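July 16, 2025. Open day at Plulton, the laundry and linen people, in the old Ridden works.

I went because the flyer promised "the future of the household wash," and because it was a Wednesday with nothing on it. Entry was free. Parking wasn't.

The flyer also said 2000 square meters of demonstration space. I suppose that's true if you count the corridor, the coat area and the long hall where they sell you coffee. The part you are allowed to look at takes ten minutes to walk, and I'm slow.

First stop was detergent. Navickas had a counter with sample sachets and a board showing stains before and after. Every "after" square was the same bright white, including the one that had been cut from a tan cloth to begin with. I asked which program they'd used and was handed a sachet. I asked again and was handed a second one, so I did all right out of it.

Then on to folding, which was what I had come for. Plakanum, who run the training side, claim in their leaflet that a household can save 98 hours a year by folding properly. I've tried to make that sum work. You would have to be folding a great deal, and very badly. The leaflet doesn't say who was timed, or on what, or whether they had children in the house.

What I will say for the folding area is that they used a real surface. Most of these shows give you a hard, slick counter at chest height and one stiff shirt that has obviously been ironed first. Plulton had a big cream cloth spread out, creases and all, with a blue knit on it. Knits are where folding advice usually falls apart. A cotton shirt will hold whatever you do to it. A knit slumps, and the layers slide.
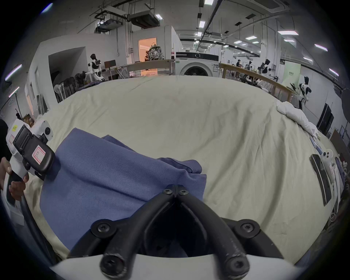
The advice on the wall card was to lay the knit face down, bring in the sides, then fold up from the hem in thirds. Fine. My mother did the same and didn't charge for a course. The card went on to say that this "preserves the fiber memory of the garment," and there I stopped reading. Hanging a heavy sweater will stretch it, so fold it and put it on a shelf. You don't need a phrase for that.

My other complaint is that the folding area was also where things got put down. There was a phone on the cloth, and a game controller next to it. I know how a table ends up like that, mine at home is no better, but if you're selling a system for an orderly linen closet you might start with the table.

The washing machine beyond it was a white front loader, and I would have liked to hear more about that. Spin speed matters more to a knit than any fold does. The card on washing was four lines long and two of them were the web address.

The course itself is $351 for the full set of sessions, or $191 if you skip the one on storage. Storage is the one I'd have wanted. The early price ended in June, according to a sticker on the price list, and the new price had been written on the sticker by hand.

Things I'd go back for:

- the drying racks by the exit, which were solid and not expensive
- the coffee, which was better than it had any right to be
- the Navickas sachets, if they work (I've used one so far, on dish towels, and they came out clean, but they weren't very dirty)

I wouldn't pay for the course. I did try the thirds on a wool cardigan when I got home. It made a neat enough block, and it had slumped sideways by the time I'd put the kettle on.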